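Subject: Re: [shopfloor-change] What happens to the packers?
Date: 14 Dec 2020
List: shopfloor-change

> We've been told the Vumberg shed will get two arms on the picking
> line next year, and that "roles will evolve". Can anyone who has
> been through it tell me what evolved into what? I've got people on
> my shift asking and I don't want to fob them off. Also, did anyone
> get proper training or was it a slide show and a biscuit?

Hello all,

I can answer some of this, from the Bresorport side. I was a packer there for years, then a line lead, and since September I've been what my payslip calls a cell operator (my mum thinks I'm in prison). So take this as one person's view from one building.

First thing, the job titles. We had 23 people on the small parts benches before. The same number are on the books now, but I wouldn't read too much into that, as two were due to retire and were talked into staying through the changeover. What has changed is who does what. The bench work, picking an item out of a tray and putting it down the right way round for the labeller, is going to the arms bit by bit. The folk who did it are split between goods in, returns and a little group of us who look after the cells. Returns is the one people grumble about. It's on the other side of the yard, it's colder, and you lose the chat you had when you were all stood at one long bench. I'd raise that early if I were you – it came up far more than pay did in our meetings, and it got far less of an answer.

Training was better than a biscuit. Before we were let near the real thing we spent a good while on the simulator, which runs on an ordinary desktop in the old canteen office. You start with blocks. I was a bit sniffy about that (I've packed 3,000 units in a week, thank you, I can manage a block) but I was glad of it in the end. You learn which way the wrist goes and how to come down over a thing without catching what's beside it, and you get used to looking at a job from somewhere your own head would never be. That last one took me ages! These are from the block exercise: 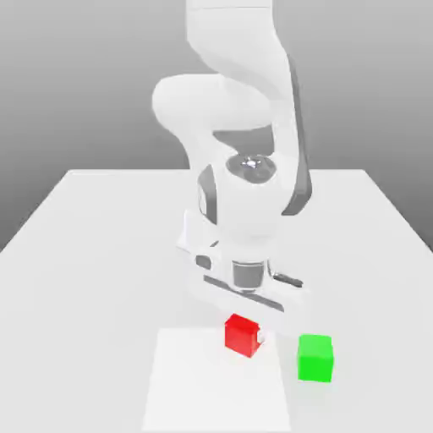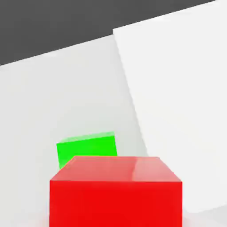 Simulator, block exercise: the arm over the red cube in the first, and the red and green cubes close up in the second.

The close-up sort of view is the one that splits people. Some took to it at once and some felt seasick and wanted to go back to the wide one. The best in our group, by a mile, was a woman who'd done thirty-odd years on the benches and had never so much as played a computer game, so please don't let your managers pick the trainees by age. Ours tried to and had to be argued out of it.

What you do all day afterwards is watch, mostly, and then be quick when something needs you. I find that more tiring than packing. With packing your hands are busy and your mind can wander off to the weekend. Now it's the other way about and I go home with a headache some nights. We asked for swaps every two hours and got them, after some huffing. Put that on your list too.

Numbers, as you'll be asked: our log for the first full month has 3,947 picks by the arm on cell one, and 696 where a person had to step in. Management wave the first figure about and we wave the second. I'd ask for both to go up on the board, every month, where everyone can see them. Ours only went up after we'd kicked off about it, and by then half the shift had decided the arm did nothing but sulk and the other half thought they'd be out by spring.

I should say my back is a lot better. I haven't had a strapped wrist since the summer either, and I used to have one most months. I do miss the bench, though.

One thing I can't tell you is what happens to agency staff. We had hardly any on small parts. I think the Durngate lot used agency for nearly all of theirs, so if anyone from there is still reading this list, could you pipe up? And somebody told me Rojanasak had a written agreement about nobody being moved to a different site without a trial period. I'd love to see the wording if it exists, as ours is one vague line in a letter.

Happy to send over the swap rota we use if it'd help your shift. It's a spreadsheet and it's ugly but it works. Let me know whether you want the version with breaks on it.

Cheers,
from the cell at Bresorport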